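Textiles and Household Repair
Unit 6: Thread, tension and the plain seam

These notes go with the Friday session. Read them before you come, and bring the practice cloth you started in Unit 5. If you missed that unit, Patricio Arroyo has spare pieces in the cupboard by the door.

What thread is

Most sewing thread is made of two or three thinner yarns twisted together. Each yarn is called a ply. The plies are first spun in one direction and then twisted round each other in the opposite direction, so that the two twists hold each other in place. If you roll a length of thread between finger and thumb against its final twist, it opens up and you can see the plies.

The direction of the final twist is named after the letter whose middle stroke it matches. Z-twist slopes like the middle of a Z, S-twist like the middle of an S. Nearly all machine thread is Z-twist. Some hand threads are S-twist, and in an ordinary machine they tend to fray.

Fibre

Cotton has little stretch and takes an iron well. It weakens with age, particularly if kept in sunlight. Polyester stretches slightly and recovers, and is the usual choice for general work. Silk is strong for its thickness and leaves small holes, but it costs more. Linen is strong and stiff and is mostly used for bookbinding, leather and heavy canvas. Waxing it helps the plies stay together.

As a rule the thread should be a little weaker than the cloth. When a seam is strained you want the thread to break first – a broken seam can be sewn again in ten minutes, a torn panel needs a patch.

A short note on history

The inventory we use in class comes from the Drudinbridge parish papers and is dated 1648. It lists the goods of a draper, among them 26 hanks of brown linen thread and a smaller amount of white. Brown here means unbleached. Bleaching was slow work done out of doors, and the white thread is valued at a higher price in the same list. Note that silk is entered by weight and linen by the hank. We will come back to this in the session on measures.

Hand-sewn seams of this period are often very fine. The shirt fragment in the Bustamante study collection has more than 200 stitches along one side seam, nearly all of them backstitch. Look at the enlarged copy on the wall before you try your own.

Tension

Tension is how tightly the thread is pulled as each stitch is made. Too loose, and the seam gapes when the two sides are pulled apart. Too tight, and the cloth gathers into small ridges along the line. Thin cloth shows this sooner than thick cloth.

In hand sewing you set the tension yourself with each pull. Draw the thread through until it lies flat on the cloth, then stop. Do not tug at the end of the stitch. Work with a length no longer than your forearm. Longer lengths wear as they pass through the cloth again and again, and they knot.

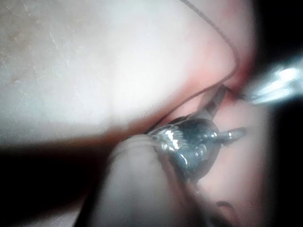

If the thread starts to twist up on itself, let the needle hang free for a moment and it will unwind. This happens more with right-handed sewers using S-twist thread, but everyone meets it sooner or later.

The plain seam

Put right sides together and match the raw edges. Pin across the line of the seam. Begin with two small stitches on the same spot instead of a knot, which can pull through a loose weave. Carry on in running stitch, with one backstitch every fourth or fifth stitch. Finish as you began. Press the seam flat as sewn, then open it and press again.

For Friday

Sew one plain seam in cotton and one in polyester, each the length of your hand. Pull both gently from the sides and write down what you see. The Hikska thread chart is at the back of the folder and gives needle sizes. The Derkuvach booklet covers the same ground in more detail, but use the chart if the two disagree.

Unit 7 is on hems. You will need a tape measure and something to mark cloth with.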